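Incident Response Analyst, Skultent (Andley office)

Skultent is hiring an analyst to help regional utilities prepare for and respond to network intrusions. This is a full-time position in a team of four. You'll review logs, write incident reports and run tabletop exercises with plant operators.

You'll need three years of experience in network defence, a good grasp of industrial control systems and clear written English. A security clearance is an asset. Some travel to client sites is required.
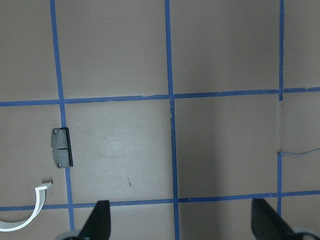 Send a résumé and cover letter to Maureen Lambert, quoting file 849, by May 16, 2025. Interviews will be held in June.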